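Toalhas de mesa, parte dois

Apr 19, 2023

Continuo a arrumar o armário da roupa de casa. No texto anterior fiquei pelos lençóis, agora chego às toalhas de mesa, que são o que ocupa mais espaço e o que menos uso.

Durante anos comprei toalhas pelo padrão e só depois pensei na mesa. O resultado são duas prateleiras de toalhas retangulares para uma casa onde a mesa é redonda. Uma toalha retangular numa mesa redonda fica com quatro pontas quase a tocar no chão e, entre elas, pedaços curtos demais. Dá para viver assim, mas quem se senta à frente de uma ponta passa o jantar com ela no colo.

A conta para a toalha redonda é simples: mede-se o diâmetro do tampo e soma-se duas vezes a queda que se quer. Para o dia a dia, um palmo chega. Para uma queda até ao chão, mede-se a altura da mesa e tira-se um dedo, para o tecido não arrastar. Convém contar também com a bainha e com o que o pano encolhe na primeira lavagem. Eu lavo sempre antes de cortar, desde que estraguei um linho cru que me tinha oferecido a Heiðrún Lauritsen. Ela ainda não sabe.

Quanto à cor, acabei por ficar com os cinzentos. O branco pede lixívia e ferro todas as semanas, e as cores escuras mostram cada migalha de pão. Um cinzento médio, com alguma textura na trama, aguenta vários dias sem ar de desleixo. A loiça branca fica bem em cima dele e a madeira também.
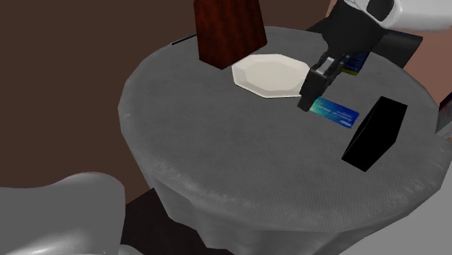 O peso do tecido conta mais do que eu pensava. Os algodões finos escorregam e enrugam logo que alguém pousa os cotovelos. Um pano mais encorpado cai melhor, faz pregas largas e não precisa daquelas molas de metal nas bordas. Em contrapartida, demora dois dias a secar no inverno, pelo menos na minha varanda, que está virada a norte.

Para as nódoas uso água fria e sabão azul logo a seguir à refeição. Vinho tinto, água com gás e paciência. A cera de vela raspa-se com uma colher depois de endurecer, e o resto sai com papel absorvente e o ferro morno. O Þröstur Nørgaard jura que o sal resolve tudo. Experimentei numa nódoa de beterraba e não resolveu nada.

Das toalhas retangulares guardei seis. Duas vão servir para fazer guardanapos, que cosi uma vez à mão e não volto a coser sem máquina. Outra, às riscas, foi comprada numa loja chamada Gesa, já fechada, e fica como está. As restantes esperam por uma mesa comprida, que talvez apareça quando mudarmos a sala.

Em maio passo aos panos de cozinha. Se alguém souber tirar ferrugem de algodão sem o furar, deixe nos comentários – tenho um pano com a marca de um prego e já tentei limão.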